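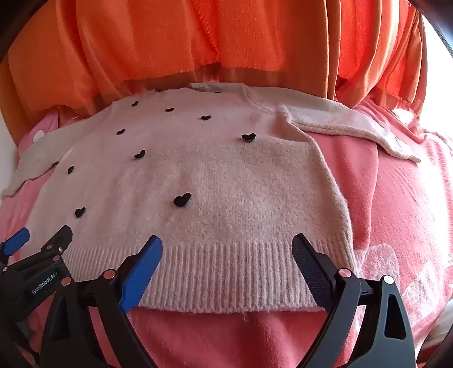

The heart sweater on my blanket, with a white towel over one corner

Folding a fuzzy sweater with raised hearts on the front?
Posted by tisura_21 on 18/05/2025

I have a pale knit sweater with black hearts all over the front. The hearts stick up a bit from the knit. Every time I fold it in half down the middle, some of the hearts end up on the crease and come out bent. I don't want to hang it because my last fuzzy sweater got shoulder bumps from the hanger. The drawer is 4 inches deep and already pretty full. Is there a fold that keeps the front flat? And is it OK to steam the hearts if they are already creased?

Žydrūnas Stankevičius
Don't fold it down the middle. Lay it face down on a bed or blanket, bring each sleeve straight across the back, then fold the sides in a few inches. Last, bring the hem up to the neck. You get one crease across the front instead of one down the middle and one across. If a heart lands on that crease, move the fold up or down an inch.

Before you turn it over, spread it out front side up and smooth it with your hands from the neck to the hem.
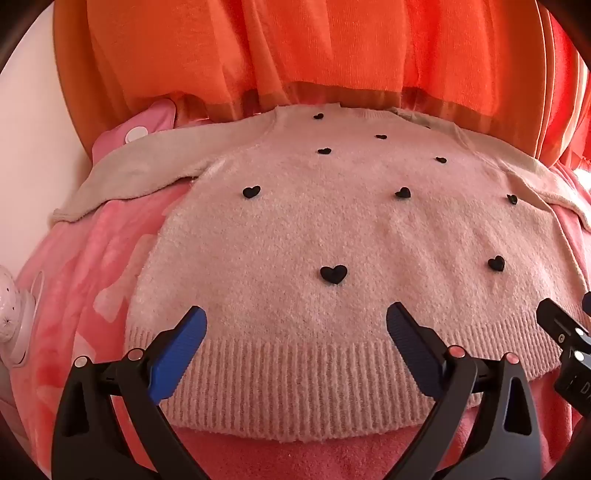

Pull the sleeves out to the sides while you do this and check the shoulder seams, or you will fold a wrinkle into it. Then flip it and start with the sleeves. I put a thin towel inside the last fold so the crease is round and not sharp. It takes up more room, so with your drawer you may need to take something else out.

For steaming, check the label first. I turn mine inside out and hold the steamer a few inches away. I don't know how your hearts are attached. If they are glued I would leave them alone.

Karnis70
just roll it. hearts on the outside. been doing that with all my sweaters since October

vanags_m
Rolling bent the patches on mine. I keep it on a shelf on top of the pile with nothing on it.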